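Home Research People Join us Contact

Call for participants: teaching a robot to put things away
4 min read

Okia is looking for adults in the Davbridge area to take part in a paid study on how people show a robot arm where household objects belong. Sessions run at our Tunton Street lab until all 30 places are filled. You don't need any background in robotics, programming or engineering, and we would like most of the group to have none.

What the study is about

Most robot arms that handle everyday objects learn from demonstrations. A person moves the arm through a task many times, the movements are recorded, and a program is trained to produce similar movements by itself. The quality of the result depends heavily on who gave the demonstrations and how they went about it.

Our first round, which we call Cocco, finished in June. In that round, three members of our own staff gave 1257 demonstrations of short tidying tasks on a countertop. A program trained on the full set did well on the object positions it had seen and poorly when an object was moved closer to the edge of the bench. When we trained a second version on 1000 of the demonstrations, leaving out the ones that were nearly identical to others, it performed about the same. We took from this that the extra recordings were adding very little, and that our staff had all fallen into the same habits. They approached from the same side, paused at the same height and set things down in the same few spots.

The new round asks whether people who haven't been trained by us give more varied demonstrations, and whether that variety helps the arm when the layout changes. We don't know the answer. There is a fair chance that new demonstrators will be more varied but also less steady, and that the two effects will cancel out. 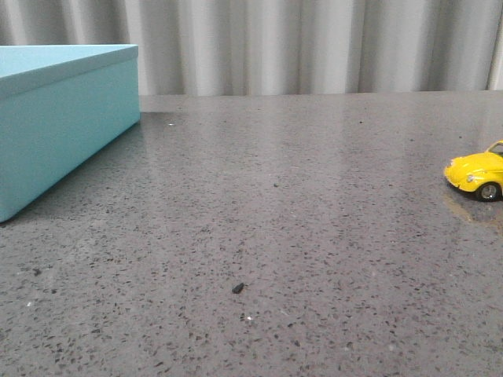
The tasks are small ones, and each is done on a benchtop with a handful of ordinary items. You might be asked to move one item next to another, turn it to face a different direction, or lift it onto something flat. We change the starting layout between attempts, and the gap between items can be wide, as it is between the blue box and the yellow toy car. A polished, speckled grey counter is harder for the software than a plain one, as it picks up reflections like the one under the car, and small flecks and crumbs can be mistaken for things worth reaching for. We want demonstrations on surfaces like that, with the sort of background you would find in a house. You will not be told which route to take or how to hold the item. If you would do it a different way each time, that is fine with us.

What you will do

You will come to the lab for one visit of up to three hours, including breaks. After a short safety talk, a staff member will show you how to guide the arm using a hand controller. You then get time to practise, and nothing from the practice is kept for the study.

The main part is a series of short demonstrations in blocks. Between blocks you will answer a few questions on paper about which attempts felt easy and which felt awkward. At the end we will ask you to watch the arm try two of the tasks by itself and tell us where you think it went wrong. We have found that comments from this part are often more useful than the scores.

Some people find the controller tiring on the wrist. You can swap hands, stop for a rest or end the session at any time. If you finish early you still receive the full payment.

Who can take part

You can apply if you:
- are 18 or older
- can see the bench clearly, with glasses or contact lenses if you wear them
- can use a hand-held controller with either hand
- have not worked for Okia or taken part in the Cocco round
- are comfortable following spoken instructions in English

Left-handed people are especially welcome. All three of our earlier demonstrators were right-handed, and we suspect this explains part of the habit of approaching from one side. The bench can be raised or lowered, and the lab has step-free access from the street. Please tell us beforehand if you would like to work seated.

Payment

Participants are paid for the visit by bank transfer or gift card, whichever they prefer. We also cover bus fares or parking. The amount is set out in the information sheet, which we send to everyone who gets in touch, and asking for the sheet doesn't commit you to anything.

What we record

We record the movement of the arm, the controller signals and video of the bench. The cameras are pointed at the work surface. Your hands may come into view when you reset an item, but we don't film faces and we don't keep sound. Recordings are stored under a number in place of your name. You can ask us to delete yours up to 30 days after your visit. After that they are combined with the rest of the training set and we can no longer pull them out – please think about this before you sign the consent form.

We plan to publish the results whichever way they come out. Participants can ask for a plain-language summary when the analysis is done.

How to apply

Use the contact form on this site and choose "Davbridge study" from the list. Tell us which days suit you, whether you are left- or right-handed, and anything we should know about access. We try to reply within a week. Daytime and early evening visits are both available, but the evening ones fill first.

Posted Thursday, September 27, 2018

Related
What we learned from the Cocco demonstrations
Fewer recordings, same result: trimming a training set
Job opening: lab technician, Tunton Street
Visiting the lab: parking, buses and access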